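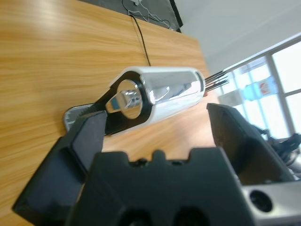 January 14, 2019

It's budget season again, which means I've spent most of the new year with a calculator and a cold cup of tea, trying to work out what the Drurnbridge workshop can afford to do about its arms. A few of you have written to ask how the shopping is going, so let me catch you up!

Back in October I thought the plan was simple. We'd get a quote for a two-arm setup, add a bit for shipping, and send the whole thing upstairs. Then the quote from Vutix came in and I saw how little of the total was the arms. The rest was mounting plates, cables, spare fingers, a service plan (14 pages of it, and I read them all) and something called a commissioning visit, which I had to phone up and ask about. It's a person coming out to set everything up, and you pay for their travel too.

So I started over with a fresh spreadsheet and put the small stuff at the top. Gripper fingers went on line one. Ours are the black wedge kind, and the price we were given is $102 a pair, so I've put in for several pairs right away. If you only order one set you'll be sitting on your hands waiting for a box when a finger cracks, and I'd much prefer to have them in a drawer.

The next lines are the things the arms will be working with. I know, it feels silly to put a coffee machine in an equipment request, but household jobs need household things, and somebody has to pay for the machine, the cups, the capsules and a stand to keep the capsules on. I'd been buying bits like that out of petty cash and losing the receipts. Now they have a line of their own and it came to less than I feared. 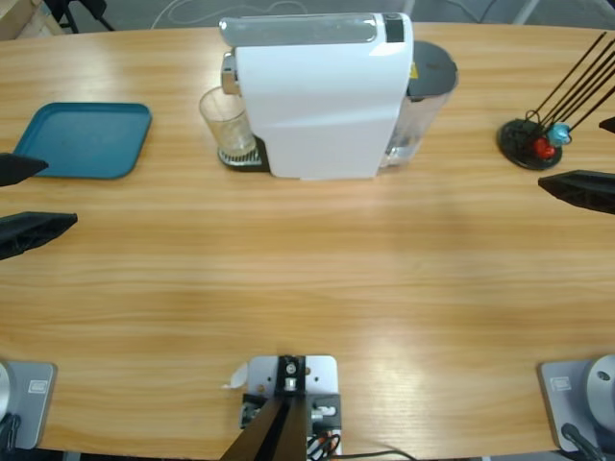 Should we buy the spare parts now or wait until something breaks?
Buy the parts that wear out, like fingers and cables, along with the arms, and leave the big items like joints to the service plan.

Now, the table. Cartwright offered us a steel bench at $2,091 and it is a lovely thing, but I've crossed it off for this year. Wood has been fine for the kind of light work we want to do, and that money covers the spare fingers and most of the training days at Ruridmont (two people, lunch included, I checked).

The numbers go in at the end of the month. If you've bought arms lately and got stung by a cost I haven't mentioned, please write back and tell me before then, especially if it's about insurance, where I still have a blank cell.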